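Turach Lane Community Garden
Minutes of the Members' Meeting, 23/02/2020

Pei-shan Chuang opened the meeting and thanked everyone for coming out in such miserable weather, and for the soup, which was very much appreciated by those of us who had come straight from work. The minutes of the last meeting were read and accepted with one correction (the gate that sticks is the Dekker Street gate, the other one is fine).

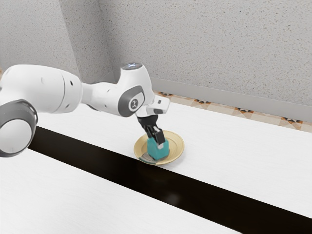
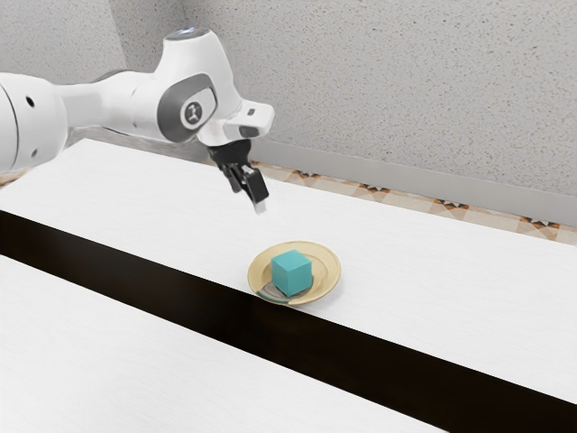
1. Money
We have $2,064 in the account, with all of last year's water bills paid. Plot fees for this year are coming in nicely and reminders will go out to anyone who has forgotten. Pei-shan asked that checks have the plot number written on them, as it took her a whole evening to match them up last time.

2. Water
This was the long one! The hose on the north side leaked all through August and several members ended up carrying cans from the far spigot, in that heat too. We talked over mending it again or putting in a proper buried line. The quote for the buried line is $700, with the trench dug by us. There was a good deal of discussion about who still has the knees for digging, but in the end the vote was strongly in favor. Work will start once the ground has dried out a little, and a sign-up sheet is going on the shed door.

3. Seed order
The bulk order came to 137 packets, all sorted and ready to collect. The yellow beans everybody loved were sold out and the supplier sent a green climbing kind in their place. Anyone who would prefer their money back should let Pei-shan know before planting them, please.

4. Plots and waiting list
There are 19 households waiting for a plot, more than we have ever had. It was suggested that the two double plots by the fence be split when their present holders give them up, and this was agreed. Nobody will be asked to give up ground they are already working. We also agreed to offer the herb bed to people on the list, so they can at least get their hands dirty while they wait.

5. Compost
Please, no more citrus peel by the bucketful, and no cooked food at all. The left-hand bin is resting and should be left alone until spring planting.

6. Other business
A pair of green-handled pruners was left on the bench and is now in the shed. The plant swap was a happy success last year and we will hold it again, with the date to be posted on the gate. Offers of folding tables are very welcome.

The meeting closed with thanks to Pei-shan for the use of her big soup pot.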